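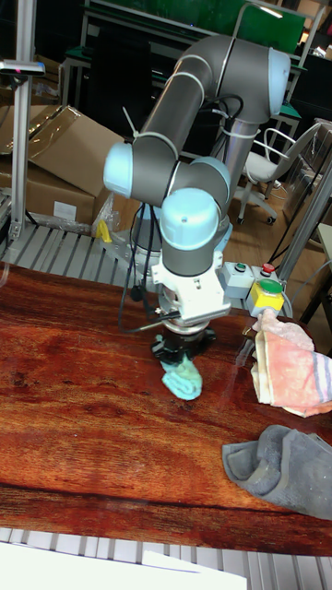

Progress report to the Henwood Fund
Project: Warm Rooms for Older Residents, Vistden
Prepared by Orysia Nazarenko, project coordinator
Date: 05/01/2025

Dear colleagues,

With this report I inform you how the project has moved since our last letter in December. The works in the Ellery Street building are finished on the ground floor and continue on the second floor.

Heating. The old boiler was taken out and the new one is connected. We had a delay of two weeks with the pipes, as the supplier sent us the wrong diameter and did not want to exchange it at first. Eight radiators are now installed. The room on the north side is still colder than the others, and the plumber will come back to check the valve.

Visits. From December until the end of April we registered 844 visits. Most people come in the morning, drink tea and stay until lunch. We did not expect so many requests for help with heating bills, so on Tuesdays we now keep one table for this.

Money. From the second payment we have spent 3570 dollars, mostly on plumbing and window seals. About 400 dollars remain in the line for furniture. I ask your permission to move this sum to transport — several residents of Onum cannot reach us without a car, and the bus does not run there after noon.

Difficulties. Our evening hours did not work well. In March only a few persons came after five o'clock, and we stopped them for the time being.

Next steps. The second floor must be painted and its windows sealed before autumn. The electrician's inspection is not yet agreed, and I will write to you when we have the day.

The receipts are attached separately.

With respect,
Orysia Nazarenko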